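Ticket 9-77, kitchen circuit, second floor, Gandthorpe building
Status: **solved, waiting for last check**
Opened: April 17, 2021

## Problem as reported

The breaker for the kitchen goes off when the microwave and the electric kettle are used together. It also went off two times when only the microwave was on. After this, the lights over the sink are dark too, and the refrigerator stops until somebody goes to the basement and pushes the switch up again.

The tenant wrote that the food in the refrigerator was still good both times. I asked please not to reset the breaker more than once before I come. A breaker that is pushed up again and again can hide a bad wire, and I prefer to find it with my own eyes.

## What I already knew

The panel in the basement is a Hosar, with the labels written by hand. The label for breaker 9 says "kitch. + hall" but this is not the whole truth. When I turned it off, I lost the kitchen outlets on the left side, the lights over the sink, the refrigerator and one outlet in the hall. The outlets on the right side stayed on. So the left side is carrying nearly everything and the right side is carrying a toaster.

In September I had a similar case in the Zidasberg building, and there it was only too much load on one line. For this reason I started with the load and did not open any wall.

## Steps

1. **Everything unplugged.** Breaker pushed up, no trip. I waited while I drank a coffee, still no trip.

2. **Refrigerator only.** No trip. I could hear the compressor start and stop normally.

3. **Refrigerator and kettle.** No trip for one full kettle. I filled it again and boiled it again, same result.

4. **Refrigerator and microwave.** With a bowl of water inside, full power. The breaker went off near the end of the heating. This is the case the tenant described, and I was glad to see it myself, because a fault which does not want to show itself costs a full day.

5. **Microwave on another outlet.** I carried it to the right side of the counter and did the same test. No trip. I repeated with the door opened and closed between each run, as some microwaves with a worn door switch can blow a fuse or trip a breaker at the moment when the door moves. No trip here either, so I don't suspect the door switch.

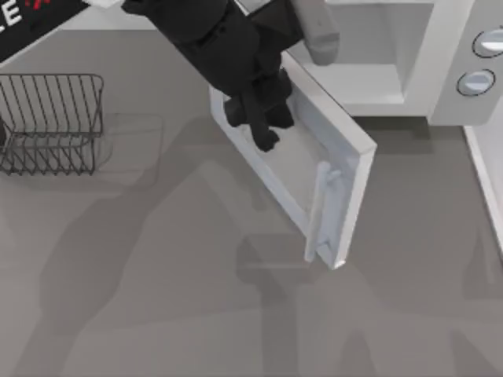
6. **Back to the left side, other outlet.** The left side has 2 double outlets. With the microwave in the one nearer to the sink: no trip. In the one nearer to the window: trip, again near the end.

7. **Outlet near the window opened.** Breaker off and tested dead first — please always test, the labels in this building are not to be trusted. The white wire was pushed in the back hole of the outlet and not held under the screw. It moved when I touched it. The plastic next to it was brown and a little soft.

8. **Outlet replaced.** I cut the wire back to clean copper and put it under the screw. The box has enough room, so no change was needed there. New cover plate also, as the old one had a crack in the corner.

## Result

Refrigerator and microwave together on the left side: no trip in 9 runs. Refrigerator, microwave and kettle together: the breaker goes off, and this is correct behavior. It is too much for one line and the breaker is doing its work.

I think the first problem had two causes at the same time. The bad connection made heat, and the load was already high. I can't say how long the wire was like this. The warm outlet didn't send its heat down to the basement, of course, so I also tightened the screw on breaker 9, which took almost half a turn. After that I didn't have the early trip anymore, but I changed both things on the same visit, so please don't ask me which one helped more.

## Message sent to tenant

> Hello, the outlet near the window is repaired. Please keep the microwave on the left and use the kettle on the right side, next to the toaster, but not kettle and toaster at the same moment. If the breaker goes off again, write to us before you push it up. If you smell something burned, turn off breaker 9 and call.

## Still open

- New label for breaker 9. I wrote the correct one in pencil — a printed one must follow.
- Sfakianakis should give a price for a separate line for the refrigerator. I sent them the measurements, the cable length from the panel is 77 feet. They answered that they need to see the basement first.
- The hall outlet on the same breaker is loose in the wall. It works, but a plug falls out of it. Bill it under ticket 9-88, not under this one.
- Other outlets of the same type in the kitchen were not opened. I would like permission to do this on the next visit.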